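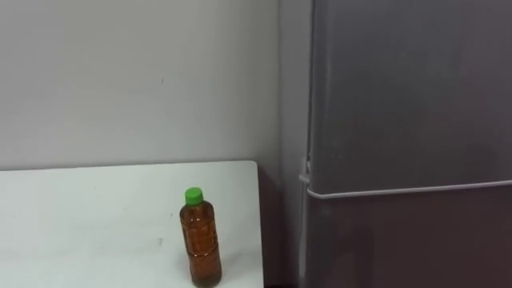 Tea room, Tullelville depot: wall, table and refrigerator

CLETUM FACILITIES – WORKPLACE AMENITIES INSPECTION
Site: Tullelville depot
Date of inspection: December 1, 2025
Outcome: Acceptable, with actions

1. Entry and exit paths
Satisfactory. The rear door opens fully and the exit sign is lit. Floor mat to be replaced at next order.

2. Electrical
Action required. Test tags on 6 appliances have expired, including the kettle and the sandwich press. These are to be retested before further use.

3. Refrigerator
Satisfactory. The temperature log is complete except for one weekend. Unlabelled food is to be discarded each Friday in accordance with the notice issued in March.

4. Hot water
Action required. The Teuber boiling water unit drips at the spout. The scald warning label has faded and must be renewed.

5. Walls, tables and seating
Satisfactory. Two chairs with cracked backs were withdrawn from service and tagged. Paintwork does not require attention this year.

6. First aid
Satisfactory. Kit sealed and in date. The eyewash bottle has been moved to the Sernen store – signage is to be amended accordingly.

7. Fire equipment
Not assessed. The extinguisher was away for servicing and a loan unit was in place. Reinspect on return.

8. Housekeeping
Satisfactory. Bins were emptied on the morning of the visit. Cleaning chemicals are kept in the locked cupboard and the safety data sheets are current.

Items marked "Action required" are to be closed out before the next scheduled inspection.

0 comments 2 shares
Contact us | © Cletum Facilities | Back to top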